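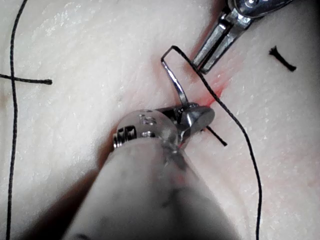

A curved needle and black thread on a silicone practice pad.

I have been trying to sew up a piece of rubber for three weeks now, and I want it on record that the rubber is winning.

It started with my friend Anjani Lumbantobing, who is learning to stitch people for a living and had a spare practice pad going. "You quilt," she said, "you'll be brilliant." I do quilt! I have quilted since I was 15 and I once finished a king-size in a month with a broken thumb. So I took the pad home, put the kettle on and assumed I'd be done by the end of the Archers.

Well. A curved needle is a different animal. With cloth you push straight through and pull, and if you're a bit heavy-handed the cotton forgives you. With one of these you have to roll your wrist so the point follows its own curve, in on one side of the cut and up on the other, and if you shove (I shoved) it simply stops, or comes up somewhere daft. You don't hold it in your fingers either. It sits in the jaws of a needle holder, and for the first few evenings I gripped mine so hard I had a dent in my thumb at work the next day.

Then there's the thread, which has opinions. Mine came in a packet of 10 and springs into little corners and loops wherever it was folded, so half of learning is learning where to lay the long end while you tie. I've knotted it to itself, to my cardigan and once to the lid of a biscuit tin.

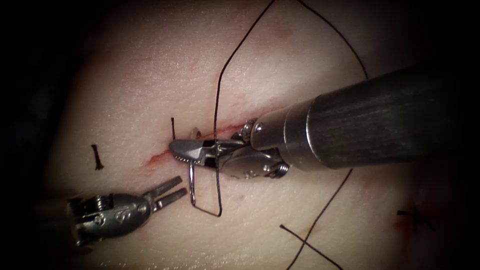 Knots are done with the instruments too. You wrap the thread round the closed jaws, reach for the short tail, draw it through, then go back the other way so it locks flat. Brodie Henare, who runs the Monday class I finally gave in and joined, makes us leave the thread slack enough that the two edges of the cut just kiss. Pull harder and the pad puckers up like a badly set sleeve. "You're closing it," he told me, "you aren't strangling it."

He also had me stop looking at the needle and look at the cut, and that helped more than anything. My stitches began to land level with one another. Ifigeneia Politis on the next stool has been at it since November and hers look like a row of tidy fence posts, so I've started sitting closer to her in case it's catching.

I've got four decent ones in a row now. The fifth is a disgrace, but I'm leaving it in until Anjani has been round to see the others.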